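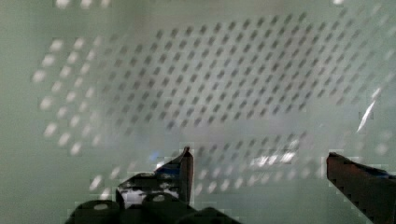
Panel perforado Dirora, verde grisáceo pálido

Ref. 1441 · Colección Dirora · Fabricado por Vostberg · Distribuido por Sevora

Hay piezas que uno compra con mucha ilusión y acaba guardando en el trastero, y hay otras que se encargan casi sin pensarlo y terminan siendo las que más se agradecen cada mañana. El panel Dirora pertenece, para nosotros, al segundo grupo. Lo trajimos a la tienda como accesorio para tapar radiadores y huecos de instalaciones, y al poco tiempo nuestros clientes ya lo estaban poniendo en puertas de armario, en frentes de zapatero y hasta en la trasera de un escritorio (¡y qué bien quedaba!). Así que hemos decidido darle por fin una página como es debido, con las medidas, el montaje y las respuestas a lo que más nos preguntáis.

El dibujo

Lo primero que llama la atención es la perforación. En lugar del agujero redondo de toda la vida, Dirora lleva pequeños rombos inclinados, colocados en filas diagonales regulares, y ese detalle tan sencillo le cambia el carácter por completo. De lejos se lee como una trama suave; de cerca se aprecia cada rombo, oscuro sobre el verde pálido, y según por dónde entre la luz algunos se encienden en blanco y parecen puntitos brillantes. A nosotros nos gusta especialmente a última hora de la tarde, cuando el sol entra bajo y el panel va cambiando a medida que uno cruza la habitación.

La perforación se reparte en un campo principal, más grande, y una franja más estrecha con el mismo dibujo. Entre las dos queda superficie lisa, y también en los bordes, que es donde se apoyan las pletinas y donde conviene agarrar el panel para moverlo.

El color

Es un verde grisáceo muy apagado, de esos que cuesta nombrar. Hay quien lo ve salvia, hay quien lo ve casi gris, y las dos cosas son ciertas dependiendo de la pared que tenga detrás. Combina con blancos rotos, con maderas claras y con el lino crudo, y se lleva sorprendentemente bien con los suelos de barro antiguos. Con blancos muy fríos tira más a gris, conviene saberlo antes de pedirlo.

El acabado tiene un brillo suave y parejo. Bajo una lámpara directa puede marcar algún reflejo, de modo que si lo vais a colocar frente a un foco os recomendamos pedirnos antes una muestra. Las enviamos gratis y no hace falta devolverlas.

Medidas y datos

Ancho: 500 mm
Alto: 1441 mm
Separación recomendada respecto a la pared: 105 mm en radiadores
Perforación: rombo inclinado, en filas diagonales
Color: verde grisáceo pálido
Acabado: satinado suave
Colocación: vertical u horizontal
Garantía: 3 años

El alto parece un número caprichoso, y algo de eso hay. Procede del módulo con el que Vostberg prepara toda la serie, y tiene la ventaja de que el panel encaja sin cortes en los bastidores Jafri que vendemos aparte. Si ya tenéis uno de esos bastidores en casa, no necesitáis ninguna pieza más.

Qué viene en la caja

El panel protegido con una lámina que se retira al final del montaje, las pletinas de fijación con sus tornillos, un juego de topes adhesivos para que no vibre y la hoja de instrucciones. Los tacos no se incluyen, porque cada pared pide los suyos y preferimos que no acabéis usando unos que no toca.

Montaje

Se hace bien en un rato, aunque agradeceréis tener a alguien que sujete el otro extremo mientras se marca la pared. Apoyad primero el panel en el suelo sobre una manta, decidid hacia qué lado queréis que caiga la diagonal y marcad con lápiz la posición de las pletinas. Comprobad el nivel antes de taladrar: con un dibujo tan regular, cualquier pequeño desvío se nota más de lo que uno imagina.

Atornillad las pletinas, colgad el panel y ajustad los topes. La lámina protectora se quita tirando despacio desde una esquina, en paralelo a la superficie. Si ponéis dos paneles juntos, presentadlos antes sin fijar, para ver cómo se encuentran las filas de rombos en la unión. A mucha gente le gusta continuarlas, y otros les dan la vuelta a uno de los dos para formar una espiga, que también queda preciosa.

Limpieza y cuidado

Para el día a día basta con un plumero o con el cepillo blando de la aspiradora. Cada cierto tiempo, un paño de microfibra apenas humedecido, siguiendo la dirección de las filas, recoge el polvo que se queda en las aristas. Para los rombos más rebeldes nosotros usamos un pincel de repostería, limpio y seco, que entra de maravilla. Evitad los estropajos y los productos con amoniaco, que apagan el brillo.

Lo que más nos preguntáis

¿Se puede cortar a medida? En casa no lo aconsejamos. Podemos hacerlo en el taller si el corte cae en la zona lisa; escribidnos con un croquis, aunque sea a mano, y os contestamos con presupuesto.

¿Sirve para el baño? Sí, siempre que no reciba agua directa. Junto a la ducha no lo pondríamos.

¿Se ve lo que hay detrás? Depende de la luz. Si el interior queda a oscuras apenas se adivina nada; si hay una bombilla detrás, la luz pasa por los rombos y el efecto es muy bonito, pero también se intuye el contenido del armario.

¿Hay más colores? De momento trabajamos este. Estamos esperando confirmación de un tono arena y lo anunciaremos en esta misma página.

Envío y devoluciones

Los paneles viajan en vertical, con cantoneras, y os avisamos antes de la entrega para acordar la hora. Abrid la caja con calma y revisad las esquinas. Si algo ha llegado tocado, mandadnos una foto y lo cambiamos. Las devoluciones se aceptan con la lámina protectora todavía puesta. En julio el taller trabaja media jornada y los cortes a medida tardan un poco más.

Ficha revisada el 9/2/19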